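Workshop notebook, May – floor grid, Saavedra room

Started at the back wall this morning with a fresh roll of blue and a flask of tea. I said I'd write up how the grid got laid so that whoever does the one at Zeltdale doesn't have to ring me every ten minutes (Yamila, I mean you, and I don't really mind!).

Paper first. We used the brown-grey stuff off the big Zavia roll, matte side up. The shiny side is hopeless – tape slides about on it for a minute and then grabs just where you don't want it, and you get glare off it all afternoon. I unrolled it the evening before and put offcuts of timber on the corners so it could relax overnight, and I'd do that again. The first time I laid it straight off the roll and it kept trying to curl up round my knees.

Then marking out. Fermín Pereyra had the long rule and I had the pencil, which was the wrong way round as his handwriting is better and my arms are longer. We ticked off along two edges only and snapped a line between ticks with the string. No chalk on the string, by the way, the tape won't take to chalk. Just hold it taut, dot the paper every hand's width or so, let go.

Tape after that, all one direction, then all the other. I'd been dreading it but the first few lines went down rather nicely. After that my back started complaining and I got sloppy, which shows. Up by the pedestal I did the cross line in separate pieces and left gaps between them, and the middle piece is properly ragged in places. I'll decide about those gaps tomorrow when I'm less cross.
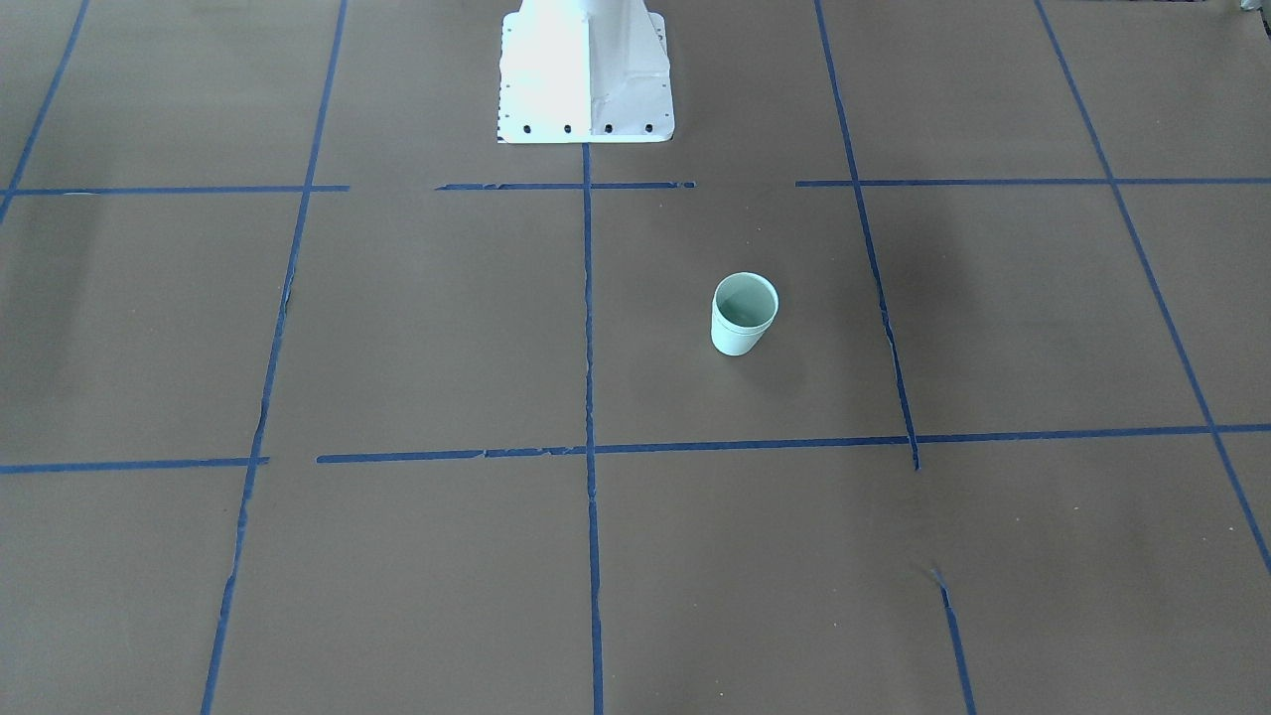
Why tape and not paint or marker? Tape comes up again, and we shift the layout often enough that anything permanent would mean new paper every time. Marker also bleeds into this paper, I tried it on a scrap and the line went as fat as my finger.

Things I'd tell myself before starting:

Buy the decent tape. The Getico roll was 24 mm and tore cleanly by hand most of the time, though I went back to scissors for the ends that mattered. The cheap one from the cupboard split lengthways and I wasted a good half hour picking at it with a fingernail.

Don't stretch it. I know it feels tidier to pull it tight, and it looks lovely for a bit, but it creeps back and then you get ripples. Lay it slack, press from the middle outwards, and go over it with the rubber roller (second drawer, under the sandpaper). I ran out of patience for the roller on the second lot of lines and I think that's where most of my wrinkles come from.

Crossings are the fiddly bit. I'd assumed you just run one strip over the other and forget about it, and mostly you can, but the top one has to climb over an edge and it won't lie flat either side unless you work it down with something. I used the back of a teaspoon. Fermín used his thumb and said it was just as good – it wasn't, but his were quicker.

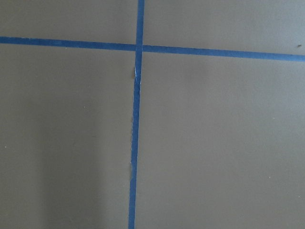 By lunch I'd spent 185 minutes on my knees, by the kitchen timer, and the kneeling mat is now on the shopping list in capital letters. Fermín went off to fetch sandwiches and came back with a second timber offcut and no sandwiches.

Afternoon was snagging. I went round on hands and knees looking for bits that had lifted and pressed down whatever would go. Some of it won't. If a strip has creased hard it keeps the crease, and if you peel it to try again the paper comes up with it and you're left with a fluffy patch that nothing sticks to. So a crease that's only ugly gets left alone now, and a crease that could catch a shoe or a trailing lead gets cut out with the craft knife and patched. Light pressure with the knife, please. I've been through the paper once already and there's a plaster on my thumb as well.

I had wanted to redo the worst of the verticals altogether. There's one with a torn edge just below a crossing that annoys me every time I walk past it, and my plan was to lift the whole length and relay it first thing.

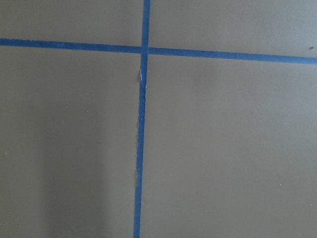
Yamila Ocampo has read this over my shoulder and wants it written down that I'm to leave that strip where it is, that a torn edge doesn't move the line, and that if I start peeling at one crossing I'll have the neighbouring ones up too. She'd patch over it with a short bit, pressed down hard, and go home.

Fine. Short bit it is. I'm still relaying it if the patch lifts.

To get: kneeling mat, more of the Getico blue (7 rolls, they go faster than you'd think), new blades for the craft knife. Teaspoon to go back to the kitchen.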